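Tistwood Winter Clothing Bank
Progress report to the Clelora Fund, second period
30 Sep 2020
Prepared by Maarja Sakalauskas, project coordinator

Dear colleagues,

This report covers the work from June until the end of September. In this time we prepared the stock for the cold season and opened the second distribution point, in Paewai. The first one, in Flatwood, continued without a break.

In total 188 households are now registered with us, and 74 of them are new in this period. Most of the new ones came through the school office in Paewai, where our leaflet was given out together with the bus forms. We did not expect so many, and the registration evenings were long. I would like to keep this way of contact also next year.

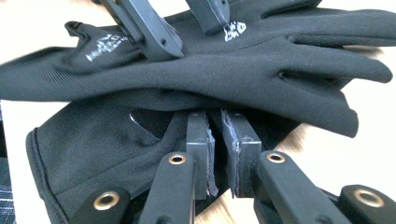 Sorting has taken more hours than we wrote in the plan. Coats are quick, as the size is on the label and the zipper can be tested in a moment. Small items are slow – they arrive mixed in bags, and many have lost their partner. Gloves we now store laid one on top of the other, like the two black ones with the white print, and each pair goes into the drawer for its size. Before, they were in one large box, and families had to search in it while others were waiting. Children's mittens are still in that box and will be moved in October.

The washing agreement with the laundry in Flatwood was renewed on the same terms. The delivery van was out of use for 13 days in June. During that time we carried the bags in private cars, and the fuel for this is shown on its own line in the budget table.

Two points are behind schedule. The shelves for Paewai were ordered late, by my mistake, and are expected in three weeks. The repair evenings, where people learn to sew a button or close a seam, have not started. The room is smaller than we believed and we can seat only three people at the tables with enough distance between them. I ask for your permission to move this part of the money to the spring, when we can use the yard.

We have enough adult coats for now. Winter boots in children's sizes are missing almost completely, and I plan to buy them from the reserve if you agree. Please let me know your answer on both questions before the first frost, if it is possible.

With kind regards,
Maarja Sakalauskas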